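The Easy Part of the Work

Opinion
April 19, 2020

My sister asked me last month when a machine will come that can fold her towels. She thinks I should know, as I spent nine years in small assembly shops and now I write about them. I told her to look first at a much simpler job, which is to take parts out of trays and lay them together on one sheet of paper, so that a person has everything for one unit in front of him. In the shops where I worked we called this kitting, and we gave it to the newest person.

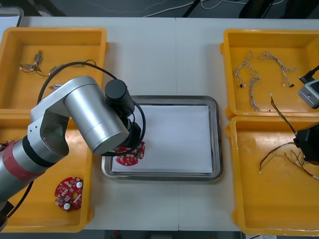
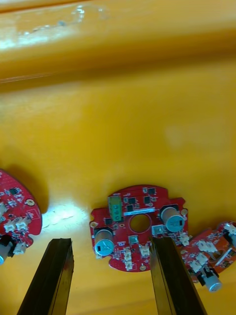
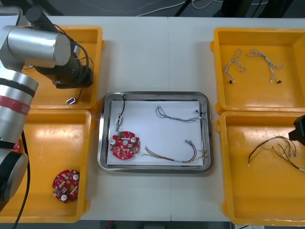
Kitting with two robot arms: round red circuit boards, wire harnesses in trays, and a steel tray lined with white paper in the middle.

I want to argue two things in this essay. The first is that this job is harder than almost everybody who pays for it believes. The second is that it is still the right job to give to a machine, and that towels should wait.

Let me begin with the boards. A circuit board is a good object for a machine. It is stiff, it keeps its shape, and the next one is the same as the last one. If the gripper comes from a correct angle, it has an edge to hold. But also a board has bad places to touch. There are capacitors that stand up and connectors that can be bent, and when boards lie close to each other in a tray, the fingers must go down between them without pushing the neighbor. When I trained people, I said "hold it by the rim" once, and they understood it for the rest of their life. To the machine you must say it in some other way, many times, and then you must check that it has understood the rim and not only the color red.

The wires are the real question. A harness has no shape of its own. You put it in the tray one way, and when you look again after moving the tray it is lying another way. It hooks on its brother. If you lift it by the middle, both ends hang down and swing, and if you lift it by the connector you may be pulling on the crimp, and the quality inspector will come to talk with you. I have seen grown men become angry at a bundle of thin wires. A person solves this with ten fingers, with a little shake, and with something I can only call patience of the hand. Two black fingers on the end of an arm have none of these, or have them only in a very small quantity.

At Brovico, where I worked for the longest time, we had a line for controller units and we made 3,000 of them in a good September. The management bought an arm for the kitting station. It was a serious arm and it did the housings and the boards well from the second week. For the harnesses, an operator stood beside it and laid them down by hand. Her name was Gladys Arboleda and she had been doing harnesses before the arm was bought. On paper, the station was automated. In the real life, the machine did the part which was already easy, and Gladys did the part which was already difficult, only now she had to do it at the speed of the machine and with a fence near her elbow.

I do not tell this to laugh at the arm. I tell it because I believe this is the honest picture of most automation in small shops until today, and the sellers do not like to show it. They show the board going up and going down. They do not stay for the harness.

Against me there is a good argument, and I heard it best from Radwa Nasr. She was the process engineer at Rustis when I was doing contract work there, and she has much more schooling than I have. Her opinion is that I judge the machines by how they were programmed in my years, with fixed points, when a part two centimeters out of place was a disaster. The newer way is to let the machine see, and to let it learn from a great number of attempts, good and bad. She told me that a new operator also drops things. "You gave your people 54 tries before lunch and you did not write an essay about it," she said. I had no quick answer, and I think that she is more right than I would like.

Still, I have a slow answer. The new operator who drops the harness knows that she has dropped it. She bends down, she looks if a pin is bent, and she puts it aside if she is not sure. In my opinion this is the half of the job which we forget to count. To pick up a part is one skill. To know that you have picked one and not two, that it is the gray one and not the one with colored wires, that it is lying inside the steel tray and not with its end over the rim, these are other skills, and a shop needs all of them together. If a machine makes 1,000 kits and in 2 of them a cable is missing, I must still find which 2, and for this I need a person to look at the 1,000.

Now I come back to the towels. People think the home must be easier than the factory, because a home is ordinary and a factory is technical. I believe it is the reverse. On the work table somebody has already decided where each thing belongs. The trays are in their corners, one kind of part is here and another kind is there, and the same parts will come again tomorrow. My sister's laundry room offers no such kindness. A towel is like a harness that is wide, and hers come in all ages and sizes, with children's socks stuck to them. If a machine cannot yet be trusted alone with a bunch of wires in a shallow tray, I would not leave it with the laundry.

What would change my mind? For me it is enough with a modest proof. Give it a tray of harnesses thrown in by a tired person at the end of the shift. Let it run the whole day with no one standing beside it. In the evening I will open the kits myself. I do not ask that it is fast. Gladys was not fast either in her first month, and she was worth the wait.

Two shops I know, Quintero and Fusari, are deciding now if they will put money in this. I have told both the same. Buy it for the boards, if the numbers allow it. Do not promise your harness people's chairs to anybody yet, and pay those people a bit better, as they are the ones doing what your new machine cannot. And please ask the seller to bring the wires to the demonstration. If he says that they are in the next version, thank him for the coffee and ask him to come back with it.

My sister was not satisfied with my answer. She has bought a bigger basket.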